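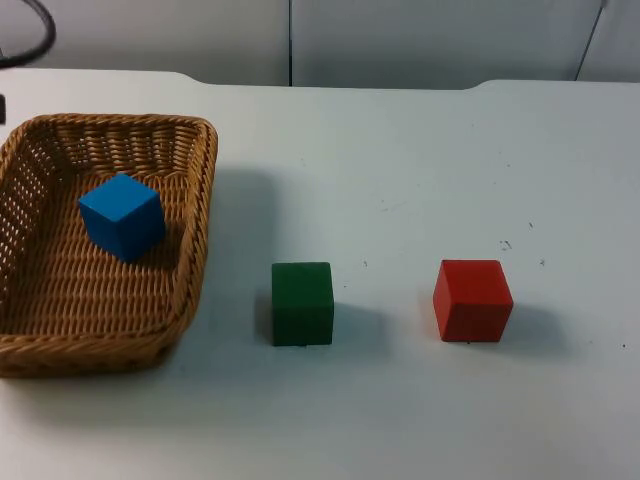 Report on the visit to the Workdale automation lab
Course: Introduction to Automation, second semester
Written by Nouhaila Radwan
Group members: Nouhaila Radwan, Moataz Metwally, Fouad Gaber
Date of visit: January 29, 2019

1. Why we made this visit

In our course we have studied robots mostly from the textbook and from the small simulator on the school computers. Our teacher, Mr. Gaillard, wished us to see a real working place before we choose the subject of our final project. He wrote to the company Workdale, which opens its lab to students one day in each semester, and they accepted our class.

Before the visit each group had to prepare seven questions. Our group decided to ask mainly about how a robot learns to pick up an object and put it in another place, because our project will be a simple sorting station. Fouad prepared the questions about safety, Moataz about the software, and I prepared the questions about the objects and the table.

2. The company and the lab

Workdale is not a big company. It makes sorting equipment for small warehouses, and it has a department where new methods are tested. The person who received us was Abdelghani El Fassi, an engineer in this department. He explained that they work with two partners, Briteo, which writes the software for recognizing the objects, and El-Sayed, a family workshop which makes the metal parts.

The lab is on the second floor. First we were in a meeting room, where Mr. El Fassi gave a presentation of 10 minutes. After this we went to the test room in small groups. We had to leave our bags and coats outside, and we stood behind a yellow line on the floor when the arms were moving. Nobody is allowed to cross this line during a test, not even the engineers.

The station that was shown to us is called Pukent. It has two arms which work over one table. Mr. El Fassi said that the name has no meaning, it was chosen by the first engineer of the project and it stayed.

3. The task

The task of the day was to sort cubes into a basket. It sounds very easy, and some students in our class were a little disappointed at first – we expected bigger things. But Mr. El Fassi told us that the easy tasks show the mistakes best. When a robot fails with a simple cube, the engineers can find the cause. When it fails with a shoe or a plastic bag, there are too many possible causes.

The cubes are made of wood and painted in different colors, so the software can tell them apart. The instruction is given as a short sentence, for example "put the green cube in the basket". The arm must choose the right cube, take it, carry it over the rim and release it inside. If the cube touches the rim and falls outside, the test is written down as a failure, even if the arm picks it up again afterwards.

I asked why they use a wicker basket and not a plastic box with straight walls. The answer was interesting for me. A box with straight walls is too easy to find for the camera. A woven basket has a rounded rim and small holes, and the software must decide where the edge is. In a customer's warehouse there are many containers which are not regular, so they prefer to practice with this. 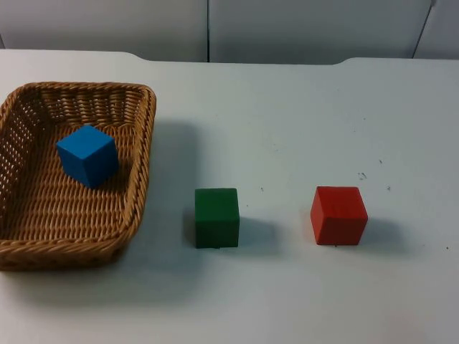 4. What we learned about the results

Mr. El Fassi showed us a table with the results from August. In that month the station made 400 tests, and 85 percent of them were successful. He said this number is not good enough for a customer, because a person makes almost no mistakes in the same work. He also explained where the failures come from. Many of them happen at the moment of release, when the cube is already above the basket and the fingers open too early. Others come from the light. In the afternoon the shadows on the table become longer, and the old version of the software sometimes took a dark shadow for a part of the cube.

Moataz asked if it would be better to remove the shadows with more lamps. They tried this, but then the results were worse in rooms with normal light. So they keep the light as it is and try to improve the software.

We also learned that the starting position of each object is important. Between two tests the objects are put back and a new position is recorded. If the cubes are always in exactly the same place, the robot can repeat a movement without really looking. For our own project this is a useful point, and we had not thought of it before.

5. Difficulties during the visit

Our group had only a short time in the test room, and we could ask five of our seven questions. The two questions that remained were about the price of the arms and about the training of new workers. I sent them by e-mail and I am waiting for the answer.

Another difficulty was the vocabulary. Some words, such as "end effector" and "calibration", were new for us, and I had to look them up at home. I have put them with their meanings in the list at the end of my notebook.

6. Plan for our project

After the visit our group had a meeting with Mr. Gaillard. We decided to change our first plan, which was to sort bottles and cans. We will begin with painted cubes and one basket – when this works well, we can add other shapes. Fouad will make the cubes in the school workshop. Moataz will write the program for the colors, and I will prepare the test sheet, with one line for each test and a column for the cause of the failure.

We want to thank Mr. El Fassi and his colleagues for their time and their patience with our questions.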